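How many demos before it's worth training? Shoe rack task

Asked in August by Ehsan Khokhar

I'm collecting demonstrations with a pair of handheld grippers. The task is tidying footwear onto a small two-tier rack on a table. I have 400 episodes, all with the same white sneakers and pink slippers. The trained policy does fine on the slippers but often lets go of a sneaker too early, and the toe catches the front rail. Should I keep going to 3000 or change something first?
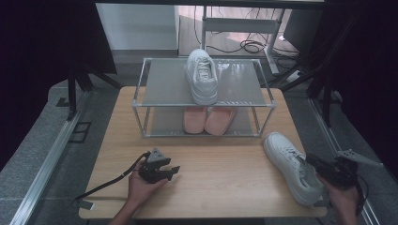
Each episode takes me 30 seconds, plus the reset. I start every one with the rack in the same spot and only move the shoes. Failed attempts get deleted.

3 answers

Answer from jestholm_lab
Change something first. If the rack never moves, the policy can learn where to let go without looking at the shelf. Shift and turn the rack a little between episodes — a few inches is enough to start. Also keep the episodes where you fumble and then fix it. Delete only the ones you gave up on. I'd do another 400 that way and retrain before deciding on 3000.

Answer from driruvside
more data. we had 2143 and it was still bad

Answer from Van Leeuwen
Agree with the first answer. Check your release timing too. Play back some sneaker episodes slowly and see if you open the jaws before the sole is flat on the shelf. I was doing that on mine and the policy copied it. Redoing those episodes helped more than adding new ones. What size shoe are you using?

Comment from Ehsan Khokhar
Size 9. I looked and yes, I open early on a lot of them. Will redo those and move the rack.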